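**Gesard parallel gripper kit – two-arm set**

The Gesard is a two-finger gripper for small robot arms, sold as a kit for people building at home or in a shared workshop. This page covers the two-arm set, made up of two grippers, two camera brackets and one overhead rail bracket. Single kits have their own page.

Arms, motors and cameras are not part of the set. The mounting plate fits the Drora arm directly. For a Yorath arm, add the adapter ring when you order.

## Fingers

The fingers are dark gray with a matte face and a stepped outer side. They close in parallel, so a block with flat sides sits between the inner faces without being pushed up or down. A part that is turned a little can still be held, but check your grip force first with something you don't mind marking.

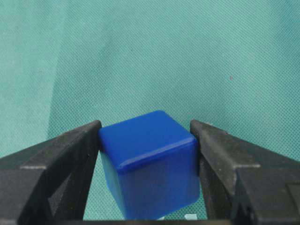

*Blue cube between the fingers, from the wrist camera.*

Expect the fingers to scuff and pick up dust. This doesn't affect the grip. Wipe the inner faces with a dry cloth and leave the linkage alone unless it starts to drag. Replacement fingers are sold in pairs, left and right together.

## Camera bracket

The bracket holds a small camera at the wrist, looking along the fingers. Both fingers stay in view, and the space between them is what you will use most when lining up a pick. Fit the camera before you run the cables – the screws are hard to reach afterward.

## Using two arms over one table

Two arms can work toward the same spot if the cables are kept clear. Run them up and away from the gripper, and leave enough slack for the wrist to turn all the way both ways. We use a plain cloth on the table in one color that doesn't match the parts. Some wrinkles are fine.

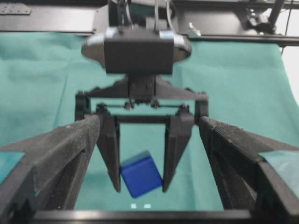 *Second gripper with the blue cube at its fingertips, seen from the first arm.*

Set the stops on both arms before the first powered run. Move each one by hand through the shared area and write down where the fingers would meet. Start at the lowest speed, and keep the power switch where you can reach it.

## Details

- Order code: Prinitz 683
- Grippers in set: 2
- Screws per gripper: 14, with hex key
- Recommended load: up to 200 g per gripper
- Assembly: hand tools only, no soldering
- Finish: black and dark gray

## Changes

March 2022: the linkage rod now comes with its bolts already fitted. Kits shipped in February have the bolts in a separate bag. The parts are the same and can be mixed.

Spare rods, brackets and finger pairs can be ordered with the set or later on. Give the order code and say which arm you are using.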